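Cloth Folding and Table Linen: Gallery

Notes and pictures by Cempaka Yeoh
Updated November 16, 2024

The Flerneseo linen pages cover table cloths, tea towels and napkins in daily use. Only one picture is up at present. The rest will be added as the older pages are moved across from the Jilport site, which closed in May.

Most faults in a folded cloth start before the first fold. A cloth laid down with a ridge in it will carry that ridge into every layer, and the finished stack will rock when another is placed on top. Flatten from the middle outwards, using the side of the hand. Faint creases can be left alone. A raised fold near an edge should be lifted and laid again, as pressing it down only moves it along.
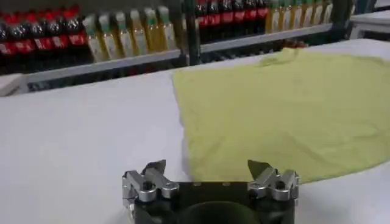 Plain colours are easier to work with than prints, where a slight twist in the weave is hard to spot. Pale shades on a white top are the exception: the hem can be lost against the surface in flat light, so check the corners by touch.

Folding order for a rectangular cloth:

Bring the long edges together and smooth towards the fold.
Turn the cloth a quarter and halve it again.
Fold the remaining length in 3, with the loose edge inside.

Square cloths are halved twice and then left. A third fold makes them too thick for the Ngui trays, which take a stack of 5.

Storage

Folded cloths are kept apart from food and drink. Bottles are the usual cause of marks, mainly from sticky bases, and cola is harder to shift than pale juice once it has dried in. Rinse from the back of the cloth in cold water, then wash as normal. Do not iron over a mark.

Omine cloths shrink slightly along the length in the first wash. Fold them after that wash and not before, or the crease lines will sit off centre.

Corrections to the folding order can be sent through the contact page.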